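Ralleck Demonstration Bench: Open Day Set-up Guide
6/29/21
By the Bostari workshop desk

4. Running the block pick for visitors

Read section 3 first. The arm must be homed and the Grutis controller must show READY before anyone is let up to the barrier.

4.1 Check that the visitor barrier is at least 917 mm from the edge of the table.

4.2 Set the arm speed to 200 mm/s. Do not use the factory default during an open day.

4.3 Place the green block on the white tabletop, clear of the pan and the utensil. Leave the pan where it is – the arm does not need it until section 5.

4.4 Select program 643 and press STEP. The arm moves to the approach position and waits. Check the wrist view on the monitor before going on. The block should be straight ahead of the two metal fingers, with a gap still showing between the block and the black cap on the left finger.
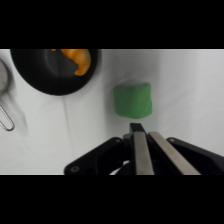 4.5 If the block is off to one side, press HOLD, move the block by hand and press STEP again. Do not jog the arm sideways to meet it.

4.6 Press RUN to close the fingers and lift.

CAUTION: Keep hands off the table whenever the HOLD light is out. Visitors may press RUN only with an operator standing at the stop button.

NOTE: Allow about 6 minutes per group. If the Royer gripper faults, clear it from the controller and go back to 4.3.

4.7 After the last group, park the arm and switch off at the wall.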